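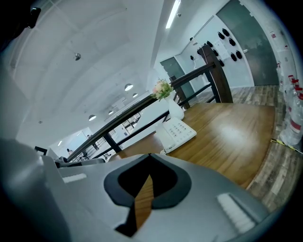 The upper landing, with the telephone table and the roses.

I was in Gredthorpe for the open day of the Wemon building on 11th January. My cousin had sent me the notice, and as I was already in the area for other business I took the bus and arrived a little before the doors opened. The ticket cost 6 dollars and I was given the number 136, written by hand on a small card. I still have the card.

The tour starts downstairs, in the sitting area near the big windows. The guide gave us a short history there. The building was made for the Tsolakis furniture company, which used it to show tables and chairs to shop owners, and later it became offices. It has 2,265 square meters of floor, if I wrote it down correctly. I must say that I did not follow every part of the history, because the guide spoke fast and a child behind me wanted very much to go home.

After this we were free to walk up to the landing, and for me this was the best part of the visit. I stayed there much longer than I had planned. There is a wooden table with a rounded edge, of a warm honey color, and so glossy that it gives back the light from the ceiling. You can see the grain very well. I like old polish and I also like new polish, and I could not decide which of them this was. I asked, and the guide promised to find out, but then the next group came.

On the table they keep a white desk telephone with buttons and a coiled cord. Beside it was a white vase with pink and cream roses. My parents had a telephone of this kind in the hallway, and we were allowed to speak for 10 minutes, with my father looking at the clock. I did not try if this one works. A lady next to me said that she would put the flowers on the other side, so that one does not knock them over with the arm when picking up the phone. I think she is right.

The table stands against the railing. The handrail is dark wood and it ends in a thick post, also dark, and under it are black metal balusters. Between them you look down to the lower level, to the windows with their dark frames and the gray sofa seating. My hand went along the rail the whole time - it is very smooth, and a little wide for small hands.

Then there is the ceiling, white and strongly curved, with round pendant lamps hanging from it in a row. The shades are white domes, very simple. Our guide told us that the lamps were ordered from a workshop in Gutow, and that the first delivery was wrong and had to go back.

The floor up there is of gray-brown planks with a weathered look. To my taste it is a bit cold next to such a warm table, but my cousin, to whom I showed my pictures later, likes it better than the table.

Coffee was served downstairs at the end, with a dry cake. The next open day will be in April. Tickets are sold only at the door and they do not take cards, so bring coins. The bus back leaves from the other side of the street, which I learned too late, and I had to wait for the next one.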